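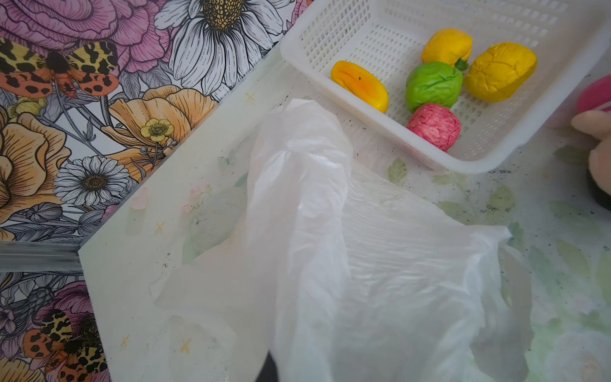 Ticket 3656: Sign-up spam accounts getting past email confirmation
Product: Tistine community server
Hosting: Hostby, managed plan
Status: Closed, with one follow-up item
Opened: February 23, 2022
Priority: High

Problem as reported

Our community site, Jodcombe, runs on Tistine with open registration. Since the weekend we have had a steady run of new accounts that confirm their email address, fill in a profile, wait a few hours and then send private messages to existing members. The messages all push the same kind of link. Members are reporting them faster than the moderators can clear the queue.

When I opened this ticket the moderation page showed 1269 accounts registered in the last seven days. A normal week for us is 32. Email confirmation is on. The basic captcha is on. The disposable address blocklist is on, but I don't know when it was last updated.

What I have tried so far:
Cleared the server cache and restarted the web process.
Turned captcha difficulty from Medium to High.
Suspended the first batch by hand, sorted by registration date.

The captcha change made no difference that I can see. I need a way to stop new ones and a way to remove the existing ones without touching real members.

Reply from support

Thanks for the report. Please send the following:
Tistine version, from Admin, then System, then Version.
The last 200 lines of registration.log.
A screenshot or text copy of your Registration settings page.
Whether you use any sign-up route other than the web form, such as the mobile app or an import tool.

Please don't delete the accounts yet. Suspended accounts keep their sign-up details, and we need those to find a pattern. Deleted accounts don't.

Reply from customer

Version is 4.8.2. Log attached. Settings copied below.

Registration: Open
Confirm email: Yes
Captcha: High
Block disposable addresses: Yes
Minimum account age for private messages: 0 hours
Rate limit per address: 5 per hour
API registration: Enabled

We don't have a mobile app of our own. A few members use third-party apps. I don't remember enabling API registration, but it may have been on from the start.

I have not deleted anything. Suspended accounts are still in the list.

Reply from support

The log explains why the captcha had no effect. Nearly all of the suspect sign-ups come through the API path and never load the web form. On 4.8 the captcha is only checked on the web form. You can see it in the log lines: a web sign-up has source=form and a captcha result after it, and an API sign-up has source=api and no captcha result.

There is a second problem. Every line shows the same client address. That is the address of the Hostby proxy in front of your server, so Tistine thinks all visitors are coming from one place. We would expect the rate limit to lock everybody out in that case, but Tistine skips the limit for any address listed as internal, and the proxy is in that list by default on managed plans. The result is that you have no working rate limit at all.

Please do these in order:

1. Go to Admin, Registration and set API registration to Disabled. Existing third-party apps will keep working for people who already have an account.
2. Go to Admin, Network and turn on Read forwarded address. Set the trusted proxy to the address shown in your Hostby panel under Routing.
3. Restart the web process.
4. Register a test account from your own connection and check that the log shows your own address.
5. Set Minimum account age for private messages to 72 hours.

Let us know what step 4 shows.

Reply from customer

Steps 1 to 3 done. Step 4 did not work. The log still shows the proxy address for my test account. I tried it from my home connection and from my phone with wifi off, same result both times.

Sign-ups have dropped a lot since API registration went off, so that part is better. I also did step 5.

Reply from support

Can you check how the trusted proxy was entered? If there is a space before or after the address, 4.8.2 saves the value but doesn't match it. There's no warning on the page. Clear the field completely, save it empty, type the address in by hand, save again and restart.

Reply from customer

That was it. I had pasted it from the Hostby panel and there was a space at the end. After typing it in by hand the log shows my real address. I ran five sign-ups in a row and the sixth was refused with the rate limit message, so the limit is working too.

Now I need to clean up. How do I pick out the bad accounts? Some real people signed up in the same week. We had a newsletter go out and I know at least a few of them came from that.

Reply from support

Use the bulk tool under Admin, Accounts, Filter. Set these:

Source: API
Registered: last 14 days
Posts: 0
Logins from web: 0
Profile link: Present

Run it as Preview first. Preview changes nothing and gives you a list you can export. Look through the export for any name you recognize, and for any account that another member follows. Spam accounts do follow each other, so only count follows from accounts older than 30 days.

If the list looks right, choose Suspend and hide messages. That removes the unread private messages from members' inboxes. Messages that have been opened stay where they are, and the member has to delete those.

Reply from customer

Preview returned 740 accounts with those filters. I went through the export and took out three that had a follow from an older member. One of them wrote back and is a real person who signed up through an app. The other two haven't answered, so I left them active with messaging turned off.

Ran Suspend and hide messages on the rest. It stopped partway through with "Job timed out (worker)". Running it again picked up the remaining ones and it finished on the second try.

The accounts not caught by the filter were mostly ones without a profile link. I ran it again with Profile link set to Any and went through those in smaller batches. That took most of the evening.

Reply from support

The timeout is a known limit on the managed plan. The bulk worker is stopped after ten minutes and the job has to be started again. It's safe to rerun, as accounts already suspended are skipped.

On the blocklist: your copy has not updated since the list moved to a new location. Please go to Admin, Mail, Blocklists and change the source from Legacy to Masanja. Press Update now, then check that the date next to it changes. It should refresh by itself every night after that.

Reply from customer

Changed to Masanja and the date updated. I checked again this morning and it had refreshed overnight.

New sign-ups over the last two days look normal. There was one spam account, which came in through the web form and was caught by the messaging delay before it could send anything. A moderator removed it.

One question before you close this. Can API registration be turned back on at some point? Two members have asked about signing up friends through their app.

Reply from support

We recommend leaving it off on 4.8. The next release, planned for March, adds an approval step for API sign-ups, where the account is created but held until a moderator accepts it. After you upgrade, the setting will have a third choice called Held. Until then, new members can register on the web and sign in to the app afterward.

Suspended accounts can be deleted after 30 days. Leave them in place until then in case anyone writes in to appeal.

Resolution

Cause: API registration enabled with no captcha check. Rate limit not applied, as forwarded addresses were not being read. Blocklist out of date.

Fix: API registration disabled. Trusted proxy entered by hand and forwarded address reading turned on. Messaging delay set to 72 hours. Blocklist source changed to Masanja. Spam accounts suspended with the bulk tool.

Follow-up: trim spaces from the trusted proxy field on save, and show a warning when the value doesn't match any incoming request. Passed to the Tistine development queue.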